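Koreck Floor Care Guide
Section 4: Oiling and Maintaining a Plank Floor 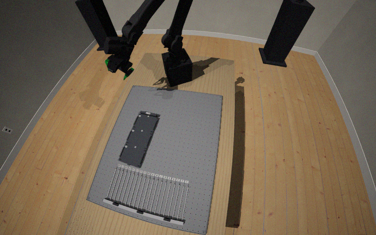
4.1 Before you start

This section covers routine re-oiling of light wood plank floors with Koreck Maintenance Oil. It does not cover floors finished with lacquer or wax. If you are not sure which finish you have, do the drop test in 4.2 first.

You will need:

- Koreck Maintenance Oil, 900 ml can
- Flullar soap concentrate
- Two buckets
- A flat mop with a washable cover
- A white buffing pad, by hand or on a rotary machine
- Lint-free cotton cloths
- A metal container with a tight lid, for used cloths

One can covers a medium-sized room with a single coat. Older boards that have gone dull may take more, so keep a second can on hand if the floor has not been oiled in several years.

4.2 Checking the finish

1. Pick a spot that gets little traffic, such as behind a door.
2. Put a few drops of water on the board and wait ten minutes.
3. Wipe the water off with a dry cloth.

If the board has darkened where the water stood, the finish is oil and it is worn. Go on to 4.3. If the water beaded up and left no mark, the floor either has a sound oil finish or is lacquered. Rub the same spot with a little oil on a cloth. Oil that sits on top and smears means lacquer, and you should stop there and see Section 6.

Note: Test two or three spots. Boards near an outside door often wear faster than the rest of the room.

4.3 Washing

1. Move the furniture out. Lift rugs and take up any felt pads stuck to the floor.
2. Vacuum with a soft brush head. Follow the seams between the boards and go along the baseboards.
3. Mix 100 ml of Flullar concentrate into a bucket of lukewarm water. Fill the second bucket with clean water for rinsing the mop.
4. Mop in the direction of the boards, a small area at a time. Wring the cover out well. It should be damp, and no water should stand on the wood.
5. Change the rinse water when it turns gray.
6. Let the floor dry overnight with the heat at its normal setting.

Caution: Do not use a steam mop. Steam raises the grain and can open the seams.

Caution: Keep the wet mop away from wall outlets, especially those mounted low on the wall.

4.4 Applying the oil

The room should be between 60 and 77 degrees Fahrenheit. Keep a window open but keep direct sun off the boards, or the oil will set before you have worked it in.

1. Shake the can for a full minute. If you are using two cans, mix them together in a clean bucket so the color is even.
2. Start at the wall farthest from the door.
3. Pour a thin line of oil along two or three boards and spread it with a cloth. Keep to whole board lengths where you can – stopping halfway down a board leaves a lap mark.
4. Wait 15 minutes.
5. Work the oil in with the white pad until the surface looks even. Knots may take up less oil than the wood beside them and need extra rubbing.
6. Wipe off everything that has not soaked in. Run your palm over the boards. If your hand comes up oily, wipe again.
7. Move on to the next few boards.

WARNING: Cloths and pads soaked in oil can heat up and catch fire on their own. Put them in the metal container, cover them with water, and close the lid. Do not leave them in a pile or put them in the household trash.

4.5 Drying times

Light foot traffic in socks: 24 hours
Furniture back in place: 3 days
Rugs and mats: 10 days
First damp mopping: 14 days

In cool or humid weather, allow half as long again. If you usually oil in October, run the heat for a day beforehand.

4.6 If something goes wrong

Sticky patches. Too much oil was left on. Rub the patch with a cloth dampened with fresh oil, then wipe dry at once.

Shiny spots. Same cause, but already cured. Use Mogensen Fine Pad 464 with a few drops of oil and rub along the grain.

White haze. Usually soap residue. Mop twice with clean water, let dry, and buff.

For stains that go deeper than the surface, see Section 5. Replacement pads are sold through the Kistdale service counter.

Section last revised 21 June 2021

12 shares | 3 comments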